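工单：标签打印客户端偶发漏打，补打后条码重复
提交人：Khrystyna Pavliuk（Melnychuk 仓储，收货组）
产品：Trakgate 收货模块，Pistex 打印服务
优先级：中，后调为高
状态：已解决，观察期结束后关闭

问题描述

收货组在 Trakgate 里过账一张到货单，系统按行项目生成箱标，再由 Pistex 打印服务推送到月台旁的标签机。从十月起，行数多的到货单会漏打中间一段。操作员发现后点“补打”，补出来的标签里有一部分和已经贴好的条码号一样，扫码上架时提示“容器已存在”，只能人工撕掉重做。

行数少的单子没有出现过这种情况。最近一张出问题的到货单有 1,388 行，漏打 224 张，漏的是连续的一段，前后都正常。标签机面板没有报错，没有缺纸，碳带也是当天早上刚换的。

客户已自行尝试：
重启标签机，无变化。
重启打印服务所在的主机，当天好了，第二天上午又出现。
换一台同型号标签机，无变化。
把到货单拆成几张小单分别过账，不再漏打，但收货组不接受长期这样做，因为供应商的送货单号只有一个，拆单以后对账对不上。

记录一，上午 9:20，一线支持

已远程查看打印服务日志。出问题的时间段内，服务收到了全部任务，向标签机发送时有一段返回“已接受”，没有对应的“已完成”。正常的任务两条都有。

请客户提供：打印服务的版本号、标签机固件版本、出问题那张到货单的导出文件、补打操作的大致时间。

记录二，上午 10:45，客户回复

版本号在附件里。到货单导出文件太大，邮件退回来了，已放到共享目录 Firnavby 下面。补打是下午两点多做的，当时有两个人在操作，一个在办公室电脑上点，一个在月台的平板上点，两个人都以为对方没点。

另外说明一下，月台的网络是夏天重新布过线的，交换机换了新的，IT 的同事说和打印没有关系。我不确定，先写在这里。

记录三，下午 1:30，一线支持

两件事分开处理。

第一件是重复条码。补打按钮在办公室端和平板端各自有一份待打列表，列表在打开页面时取一次，之后不会刷新。两个人先后点击，第二个人提交的是旧列表。正常情况下补打应当沿用原容器号，标签和原来的一样，这本身没有错；问题在于收货组已经把第一次补打的标签贴到了另一批箱子上。建议暂时规定只在办公室端补打，平板端的补打权限先收回。客户确认后我来改角色配置。

第二件是漏打，转二线。
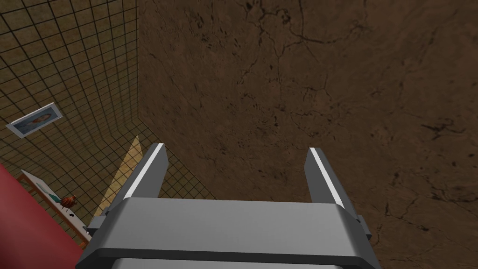
记录四，下午 3:10，二线支持

接手。已看完导出文件和日志，漏打和到货单的内容无关。把同一张单子在测试环境里过账三次，其中两次漏打，漏的位置每次都不同，但都在队列很长的时候出现。

标签机的缓冲区在任务堆积时会满。满了以后标签机应当通知打印服务暂停，打印服务等到有空间了再继续发。测试时抓了包，暂停通知确实发出来了，打印服务也收到了，但没有停，继续发了一段，这一段被标签机丢弃。打印服务把“已接受”当成成功，就没有重发。

查了配置，客户环境里“流控超时”这一项的值是 4,000 毫秒。默认值比这个大很多。请客户确认是谁改的、什么时候改的、当时为什么改。

记录五，下午 4:05，客户回复

问了一圈。是换交换机的时候改的，当时标签机经常掉线，IT 的同事为了让服务快点重连，把几个超时都调小了，后来掉线的问题是换了一根网线解决的，超时没有改回去。

平板的补打权限请收回，收货组同意了。月台那边希望能看到补打的状态，哪怕不能点。

记录六，下午 4:50，二线支持

原因基本清楚了。流控超时到了以后，服务认为标签机已经失去响应，走重连流程；重连成功后从队列的当前位置继续，没有回到最后一条“已完成”的位置。队列短的时候缓冲区不会满，走不到这一步，所以小单正常。重启主机后能好一阵，是因为队列被清空了。

处理步骤如下，请在没有收货任务的时候做：

1. 在 Trakgate 里暂停向月台标签机派发任务，等待队列清空。
2. 停止 Pistex 打印服务。
3. 备份配置文件，把备份放到配置目录以外的地方。配置目录里的所有文件启动时都会被读取，备份放在里面会覆盖新值。
4. 删除“流控超时”这一行，服务会使用默认值。不要写成 0，0 表示永不等待。
5. 把“单批任务数”改为 16。
6. 把“确认级别”从“已接受”改为“已完成”。
7. 启动服务，在日志开头确认以上三项已经生效。
8. 恢复派发，先用一张小单试打，再用大单。

第 6 步会让打印速度慢一点。测试环境里慢得不明显，现场网络情况不同，请留意一下。

记录七，次日上午 8:15，客户回复

按步骤做了。第 7 步日志里确认级别还是“已接受”。其他两项是对的。

记录八，上午 8:40，二线支持

确认级别有两处，全局一处，每台打印机下面还有一处，打印机的优先。请看一下月台标签机那一段里有没有单独写。如果有，删掉那一行即可，不必两处都改。步骤里漏写了，抱歉，已补到内部文档。

记录九，上午 9:05，客户回复

有，删掉了，现在日志里三项都对。小单试打正常。今天上午有一张大单要到，到时候再回复。

记录十，上午 11:50，客户回复

大单过账完成，标签一张没少，按箱贴完，扫码上架没有报错。打印比以前慢，月台的人说能接受，反正贴的速度跟不上打的速度。

还有一个问题：之前因为重复条码撕掉重做的那批箱子，系统里旧的容器号还挂着，数量是零，盘点的时候会不会列出来？

记录十一，下午 1:20，一线支持

会列出来。数量为零的容器默认出现在盘点清单里，需要作废。可以在“容器维护”里按到货单号筛选，状态选“空”，全选后作废。作废前请先导出一份清单留底，作废操作不能撤回。请注意不要把正在上架途中的容器一起选进去，它们在入库位确认之前状态也可能显示为“空”，建议等当天上架全部结束后再做。

平板端补打权限已收回，改为只读。重新登录后生效。只读页面同样不会自动刷新，看状态前需要手动刷新一次。页面自动刷新的需求已另开工单，不在本单里跟踪。

记录十二，下午 5:35，客户回复

旧容器已作废，清单已导出，和撕掉的标签核对过，对得上。平板能看到状态了。

请把工单再留一段时间，月底到货集中，想等那几张大单都过完再关。

记录十三，二线支持

观察期内没有再出现漏打。日志里共有三次缓冲区满的暂停通知，服务都正常等待并继续发送，没有触发重连。

遗留事项：重连后不回到最后一条“已完成”位置，属于打印服务自身的缺陷，已提交开发，修复版本待定。在此之前请不要再调小流控超时。如果以后更换标签机或者网络设备，请先在工单系统里留言，我们核对配置后再切换。

客户确认关闭。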